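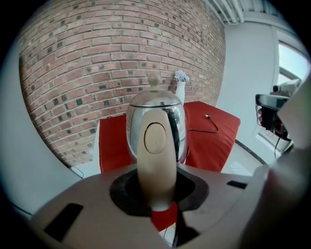

# Kitchen and Table, Arnallow

We rented the ground floor at Arnallow for 11 months and put most of our time into the kitchen end of it. The cupboards came with the place. Everything on the table we brought or bought, and most of that was secondhand.

The kettle is polished stainless steel with a cream handle and a beige knob on the lid. It shows every fingerprint, so it gets wiped with a dry cloth at night. Vinegar and water once a month takes care of the scale inside. We bought it at Sheehan, the housewares store next to the post office, for $14 off the clearance shelf.

The red cloth is the second one we tried. The first was a pale gray check that looked fine in the store and dull once it was down. Red holds up better in the evening with only the ceiling light on. It goes in the wash cold, by itself, and gets ironed on the back side. It has faded a little along the fold lines, so we now roll it up on a cardboard tube when it isn't in use.

The white vase stays at the back of the table, out of the way of elbows. It is narrow and tips easily, and a handful of clean gravel in the bottom fixed that. White flowers were the choice from the start. We tried yellow for a week in December and went back.

Tea is kept in the drawer nearest the table, along with the spoons and the strainer. Mugs hang on the wall by the door. There were nine of them when we moved in and we have added to that since, mostly from the Fladby flea market, where a box of odd ones goes for very little if you wait until they start packing up.

Evenings, the table gets cleared for cards. It is usually Uno, and the running score is in a notebook in the same drawer as the tea. The highest total in it so far is 327, from a game that went on well past the point where anyone was enjoying it.

Paint on the walls is a flat off-white from the hardware store in Fladby, two coats. The second coat went on a day after the first. We have half a can left for touch-ups.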